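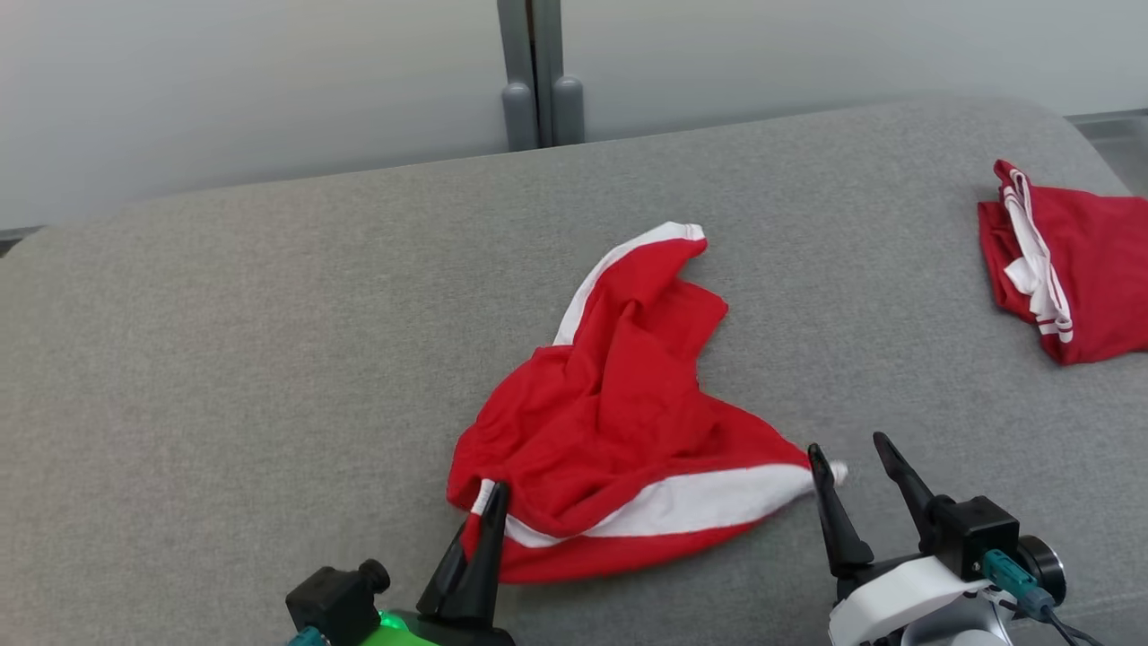 Tamunoemi Adeleke wrote to me after the last laundry post and said red with white trim should never go in a mixed load, cold water or not, and that I would regret it by July. She has ruined more white trim than I have, by her own account, so I am listening.

I have been washing red things separately for 3 weeks now. The trouble is that we don't own many of them. One red piece with white bands does not make a load, and I am not going to run the machine for one thing. So the reds wait in a bag on the back of the bathroom door until there are enough, and then somebody needs one of them the next morning.

What I do at the moment is a short cold wash with the dark gym things and a spoonful less detergent than the box says. I turn everything inside out. If it has a drawstring I tie the ends in a loose knot first, after I spent most of an evening in Pludham fishing a cord back through a waistband with a safety pin. I used to pull the knots out before drying. Now I leave them in and undo them when I fold.

Folding happens on the gray seat by the wall. I tried the bed, but then the pile has to be moved before anyone can sleep, and it gets moved to a chair and stays there. The seat is wide and the right height, and you can't sit down until you have finished. White trim also shows up well against the gray, so I check it there for pink. A faint pink on a band will sometimes come out with a second cold wash if it hasn't been through the dryer. Once it has been dried with heat I have never gotten it out.

For sports things I fold in half down the middle, tuck the cord inside the waistband, then fold up from the hem. Slippery fabric slides open again if you stack it too high. I keep it to 7 pieces in a drawer row — any more and the back ones get forgotten.

Titilayo Dauda asked in the comments whether I still use the Linel bags. Yes, for socks and anything with a long cord. The zipper on the small one is starting to stick, but it closes.

Next time I'll write about the towels, which are a separate problem. I also still owe you the shelf measurements for the hall closet, and I need to find where I wrote them down.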